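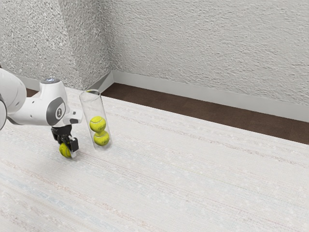

Who pays to fix the gas line between the meter and my house?

In most places the homeowner does, and the utility's part ends at the outlet side of the meter. Your service agreement should spell out where the line is drawn, so read that before you pay anybody.

gravelroad_29
Posted January 28, 2018

Okay, so I read the sticky and I'm still confused, because my meter isn't on the house. We bought a place outside Horisville in June and the meter sits way down by the road. The pipe from there to the house is 578 feet, according to the drawing the sellers left us. Now I've got a letter saying the buried part past the meter is "customer-owned piping" and I should have it checked for leaks and corrosion. I had no idea I owned a pipeline! Do I really have to do this, or is it one of those letters everyone throws away?

pipefitter_dad
Don't throw it away. I get the same letter. They have to send it to people with buried line past the meter, and they mean it when they say they aren't maintaining it for you. Is yours steel or plastic? That matters more than the length.

gravelroad_29
No clue. The drawing says 1 1/4 inch and that's all. House is from the seventies, if it helps.

pipefitter_dad
Could go either way then. Look at where it comes up out of the ground at the house, but don't go by that alone – plenty of plastic lines have a steel riser on the end. If it's steel the whole way, you want to know whether it was coated and whether there's an anode on it.

Løken
I'm going to disagree with the mood here a little. I've had a long steel line at my place for 29 years, never paid for a survey, never smelled a thing. Some of these outfits see a worried new owner and a long driveway and the price doubles. I'd walk it in the spring looking for dead grass and leave it at that.

marcy in sillora
Løken, I love you, but dead grass is a terrible plan. My sister's line was leaking under the driveway. No grass, no smell in the house, and her bills weren't high enough to notice. The guy with the detector picked it up in the first 6 minutes.

Løken
Fair enough on the driveway. I still say get 2 quotes.

marcy in sillora
Well sure, always get two quotes :)

Hongjun Tang
I did this last fall on a line a bit shorter than yours. I called the gas company first and asked if they'd do the leak survey themselves. Mine did, for a small fee, and the person on the phone had to go ask somebody because she'd never heard of it either, so be patient! They won't do repairs. For that I used Fillton, who were fine, kind of slow calling back. Also, call 811 before anyone digs, but know that the locators usually stop at the meter. You'll need a private locator for your side.

gravelroad_29
Wait, so 811 comes out and marks everything except the pipe I'm worried about?

Hongjun Tang
Pretty much, yep. They mark what the utilities own. I was annoyed too.

pipefitter_dad
And if you ever smell gas, skip all of this, get everyone out and call from somewhere else. Somebody always posts here first and it drives me nuts.

gravelroad_29
Got it. I'll call the gas company tomorrow and ask about the survey, and I'll go look at the riser once the snow's off it. Løken, can I ask what you paid for your line originally? The drawing has a number penciled on it and I can't tell if it's a price or a depth.

Løken
Came with the house, sorry. If it's under 40 I'd guess it's inches.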